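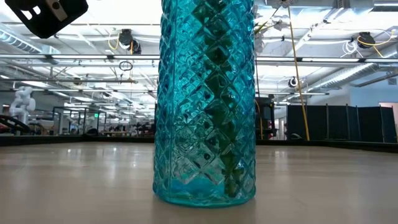

Pressed, Molded and Otherwise Bumpy: Glass from the Back Shelves

Gallery by Bergþóra Kárason
Updated December

I collect vases with texture. Smooth glass is fine for other people. I like a vase that feels like a waffle or a pinecone, and that makes any bunch of supermarket greenery look as if it's being viewed through a shower door.

Most of what follows came from thrift stores, estate sales and the glass aisle at Kermani's in Cirthorpe, where the lighting is unkind and the prices are written on masking tape. A few were gifts from people who had run out of ideas. I've grouped them by pattern, with one group at the end for things that have no pattern so much as an incident.

Captions are mine. Opinions about carnival glass are also mine and are not open for discussion.

DIAMONDS AND QUILTING

Turquoise cylinder, thick glass, raised diamonds all over. Put stems in it and they turn into a dark green smudge down the middle, with the glass going lighter and more aqua out at the sides. The bottom is the best bit – a strong, bright aqua where the glass is thickest, and it puts a little blue on the table.

A detail of quilting on a clear tumbler vase. Every little pyramid has a bright ridge and a dull side. Dusting takes a toothbrush and a long podcast.

Amber, diamond pattern, shaped like a bowling pin that has received bad news. I paid $22 for it and would pay it again, though not happily.

Smoke gray, shallow quilting, from my aunt. She called it "the good one" and kept pencils in it for thirty years.

Green diamond-pattern bud vase. Holds one stem. Holds it at an angle, as if the stem had been leaning on a bar since noon.

Same bud vase from the side. The lean is in the vase.

Two diamond-pattern jars, nearly a pair. One is a shade bluer than the other. I bought them in separate states and lined them up at home with a feeling of triumph that lasted until the sun came around.

HOBNAILS

White hobnail, ruffled top. If you had a grandmother in this country, she had this or she had opinions about the neighbor who did.

Cranberry hobnail pitcher, used as a vase after the handle developed a crack I don't trust. Peonies look wonderful in it. They look wonderful in a bucket too, so I can't give the pitcher all the credit.

Blue hobnail with three missing hobs. The seller described it as "complete."

Underside of the same. The mold seam runs straight through what may be a letter or may be a scratch. I've had it up to the window more times than I'd like to admit, and it's still one or the other.

Very small hobnail vase, milky green, good for a sprig of mint or for losing behind the toaster.

RIBS, FLUTES AND COLUMNS

Tall ribbed cylinder in pale pink. A very forgiving vase. Five tired carnations went in and came out the other side looking like an arrangement.

Fluted trumpet, clear, wide at the top and about as stable as you'd expect. The marbles in the bottom are ballast. They're not a design choice, whatever my sister tells guests.

Close-up of marbles. She's right that they look nice.

Ribbed teal bottle, lot 277 in a county auction I attended for the free coffee. I put my hand up to wave at someone.

Amethyst column with twisted ribs. Turn it slowly and the lines seem to climb. Turn it quickly and you'll be buying another amethyst column.

Short fat ribbed vase, the color of weak tea. Nothing goes with it. I've tried eucalyptus, tulips, dried grasses and a wooden spoon, and the spoon did best.

LEAVES, FRUIT AND OTHER AMBITIONS

Pressed grapes on a footed vase. Somebody carved that mold with real patience and then gave it away at the last moment by making the grapes bigger than the leaves.

Oak leaf vase, olive green, heavy as a doorstop and occasionally promoted to the position.

A rose bowl with fish on it. The fish are swimming uphill.

Same bowl with water in it. The fish look more comfortable and so do I.

Pineapple vase, golden, with a separate glass crown that lifts off and has nowhere to go once flowers are in. It lives in a sock in the drawer underneath.

A sunflower pressed into the front of a square vase, and nothing at all pressed into the back. It has to face the room. In that respect it's like several people I've worked with.

THE VUKTON SHELF

Vukton was a small glassworks on the river side of Cirthorpe, and it made mostly lamp bases and ashtrays. The vases seem to have been done whenever the lamp business was slow. The street number, 1646, is still over the gate, and the building behind it now sells kitchen flooring.

Vukton lamp base drilled for a cord, sold to me as a vase. It's a fine vase for dry things.

Vukton vase, cobalt, with the works' square-dot pattern. I had it next to the sink for a year before I noticed that one row of dots runs the wrong way. I now see nothing else.

The row in question.

Ashtray, same pattern. I know it isn't a vase. It holds the rubber bands from asparagus.

Vukton "Gamer" vase, which was named long before anybody owned a console. The old price list has it under hunting and sporting goods, between a duck and a taller duck. Clear glass, raised reeds up both sides, a rather smug pheasant in the middle.

Back of the Gamer. Second pheasant, less smug.

A page from that price list, photographed at Kermani's counter with the owner's thumb in it. The list claims 400 patterns in stock. I've turned up nine, and two of those are the ducks.

IN USE

I do put flowers in these. A vase kept empty on principle starts to look like a trophy for an event you can't remember entering.

Parsley in the cranberry pitcher. The good flowers were at the store and I was not.

Ferns in the smoke gray. Through shallow quilting the fronds break up into little dashes, and the whole thing looks like a weather report.

Forsythia branches in the ribbed cylinder, early evening. Everything yellow on the floor is also forsythia.

Hydrangeas in the oak leaf vase. One of the few containers I own that a hydrangea can't push over.

A single dahlia in the leaning bud vase. I turned the flower so it leaned the opposite way, and for one afternoon the two of them came out straight.

Kitchen windowsill, morning, five small ones in a row. Spacing by the cat.

The same windowsill at lunchtime. Four.

REGRETS AND INCIDENTS

Orange glass with what the tag called a "volcanic texture." It feels like toast. I keep it because it was cheap and because visitors can't leave it alone.

A vase I bought for its ice-crackle finish. The finish was decorative on the outside and less decorative farther in, as the bookcase learned.

The bookcase.

Carnival glass, iridescent, wavy rim, four clawed feet. It was in a box lot with a perfectly decent ribbed bottle and I couldn't get one without the other. Free to a good home, or to any home.

Carnival glass again, second angle. It doesn't have a better one.

Square vase, frosted, shipped from three states over in a single sheet of newspaper. I include the newspaper. It arrived in excellent condition.

CLEANING, BRIEFLY

People write to ask how I get the cloudy ones clear. Warm water, white vinegar, a spoonful of uncooked rice, and swirl. For the narrow necks, leave it overnight and then swirl again while thinking about something else. Keep it off anything with paint or gold on it.

The raised patterns want a soft toothbrush and a drop of dish soap on the outside. Go along the grooves – across them you just move the gray from one diamond to the next. Rinse, and dry with an old T-shirt, one with no zippers.

Some cloudiness is in the glass itself and won't come out with rice, vinegar, denture tablets or bad language. Put peonies in those.

WANTED

Vukton pieces of any kind, including lamp bases. The taller duck in green. A glass crown for a pineapple vase, golden, a little over two inches across, to serve as a spare when the sock finally fails.

I'm often at Kermani's in the mornings, in the glass aisle, holding something up to the bad light. Please don't wave during auctions.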